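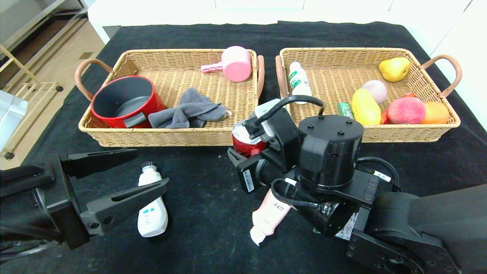 Le poste « paniers » : deux bras, deux paniers en osier, une canette rouge dans la pince de droite.

Préparation de paniers : que deviennent les collègues quand les bras arrivent ?

Baltmont_atelier
Bonjour à tous ! On nous installe un poste à deux bras en juin pour garnir les paniers (fruits, canettes, petits flacons, un peu de vaisselle) et je trouve ça génial, mais dans l'équipe on est 6 et tout le monde ne saute pas de joie. Ceux qui sont passés par là, qu'est-ce qui a changé au quotidien ?

Trindade
Chez nous, à Iltutetti, ça tourne depuis 28 semaines et je ne reviendrais pas en arrière ! Mes épaules disent merci. On sort 362 paniers par jour, les bras posent le gros et nous on finit : les fruits mûrs, le torchon à replier, le contrôle. Le vrai changement, c'est qu'on s'assoit enfin, et que deux collègues ont appris à régler les pinces (elles adorent). Demandez la formation AVANT la mise en route, nous on l'a eue après et on a ramé.

sivumham
pareil ici, super content. par contre négociez les pauses, le bras n'en prend pas et le chef a vite oublié que nous si

Trindade
Ah oui, très juste ! Chez nous c'est écrit sur le planning maintenant.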